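Why does a metal spoon feel colder than a plastic mug?

Zimutach Kitchen Questions, number 214

Try something before you read any further. Go into your kitchen and find a metal spoon and a plastic cup that have both been sitting out all night. Don't pick ones that just came out of the dishwasher! Put one hand on the spoon and the other hand on the cup. Which one feels colder?

I'm going to guess you said the spoon. Everybody in my house says the spoon, and I say the spoon too, even though I know the trick by now.

So the spoon is colder, right? Nope! If they've been in the same room all night, they are the same temperature. You could stick a thermometer on each of them and get the same number. I did this when I was a kid and I was so sure the thermometer was broken that I went and got a second one.

Your hand is warm

Your fingers are nearly always warmer than the things in your kitchen. Your body makes heat all day and all night out of the food you eat (thank you, breakfast). The spoon just lies there and ends up as warm or as cool as the air in the room.

Now, heat likes to travel. It goes from the warmer thing to the cooler thing, and it keeps going until they match. When you touch the spoon, heat starts leaving your finger and going into the metal. When you touch the cup, heat leaves your finger and goes into the plastic. So far it's a tie.

The difference is how fast it goes. Metal lets heat zoom right through. The heat goes in where your finger is, then slides off down the handle, and there's room for more heat behind it, and more behind that. Your finger loses heat quickly, and your skin sends your brain a message that says COLD.

Plastic is slow. The heat gets into the bit right under your finger and then sort of hangs around there. That bit warms up, so your finger doesn't have to give away very much more. Your skin sends a much calmer message.

A thing that lets heat move through it easily is called a conductor. A thing that slows heat down is called an insulator. Metal is a conductor. Plastic, wood, and wool are insulators.

Your skin is a bad thermometer

I love this part. Your skin doesn't measure how warm the spoon is. It notices how warm your skin is, and whether that's changing. Most of the time that's just what you need, especially if you're about to grab something you shouldn't. It does mean you can be fooled by a spoon, though.

What about hot things?

It works the other way around too. Put a metal spoon in hot soup and leave it, and after a while the handle gets hot, because the heat has traveled up from the soup. A wooden spoon in the same soup stays nice to hold. That's why so many pots have handles covered in plastic or wood. My favorite pot at home doesn't, and I have said "ouch" to it many times.

Please don't try the soup one without a grown-up. Hot metal can burn you before you've had time to let go.

The butter race

You need a grown-up, a mug of warm tap water (warm, not boiling), a metal spoon, a plastic spoon, and a little butter.

Put a tiny dab of butter near the top of each handle. Try to make the dabs the same size. Stand both spoons in the water with the butter sticking out at the top. Check them after 60 seconds, and then keep checking. Which butter goes soft first?

If nothing much happens, your water may be too cool or your spoons may be too long. Ask your grown-up to help you swap in fresh warm water. Some kinds of metal are faster than others, too. Stainless steel is a bit of a slowpoke for a metal, but it's still a lot quicker than plastic. Wipe off the butter when you're done or it gets everywhere. I found some on a door.

Be a conductor detective

Conductors and insulators are mixed up together on pretty much every table where people eat, and once you start sorting them it's hard to stop. I like to guess first and touch second. Say you've got a teal plastic mug with a stainless steel spoon lying near it, and over on the next table there's a lavender plastic bowl right beside a shallow steel one. Those are two lovely pairs! Mug and spoon, bowl and bowl, one slow and one quick each time. A metal fork goes on the quick team with the spoon. A drinking glass is trickier: glass is slower than metal but faster than most plastic, so I put it in the middle. Which team would you put a carrot on? It's full of water, so have a think about that, and then go and feel one.

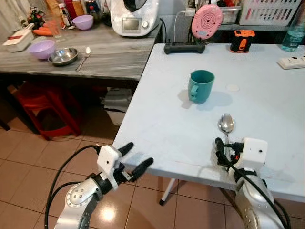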